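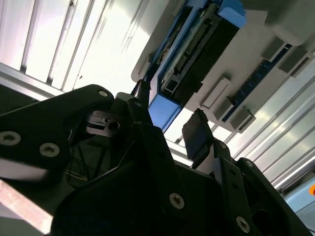

Atix Records will reissue Bonsu, the second album by the instrumental group Trisetton, as a boxed set on June 18, 2026. The set carries catalog number 2531 and is limited to 2000 numbered copies. It holds four LPs and a book of session notes, with a total running time of around 215 minutes. The outer case is a two-part metal shell in matte black, closed with Torx screws of the kind that stand out in silver on the black plates at the top of this page, and a matching driver is packed under the book. Atix says the case can be opened and closed repeatedly without wear to the threads, which are steel inserts.

The album was recorded at Utero, the group's own rehearsal studio, on a 16-track, two-inch machine running at 15 inches per second. Trisetton tracked the rhythm section live in one room and added keyboards and baritone guitar later. The original LP was cut from a second-generation copy, and earlier CD editions used the same source.
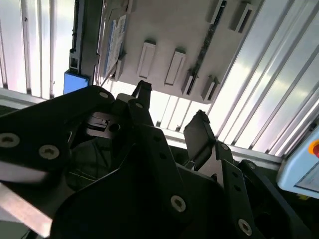 For the new edition, the first-generation mix reels were baked, cleaned and transferred at 24-bit/192 kHz. Two of the nine tracks had dropouts in the left channel and were remixed from the multitrack, following the fader and echo settings written on the tape boxes. No noise reduction was applied. The lacquers were cut at 45 rpm, so the album proper now takes up two discs.

The third and fourth LPs run at 33 rpm and contain outtakes, alternate mixes and a radio session in mono. Most of this material has not been released before. An early version of the closing track, without the tape-loop introduction, runs almost three minutes longer than the issued take.

A standard edition with the first two discs in a gatefold sleeve will follow later in June. Downloads at 24-bit/96 kHz will be sold separately and include the full contents of the box. The 417 orders placed through the label's mailing list will ship first.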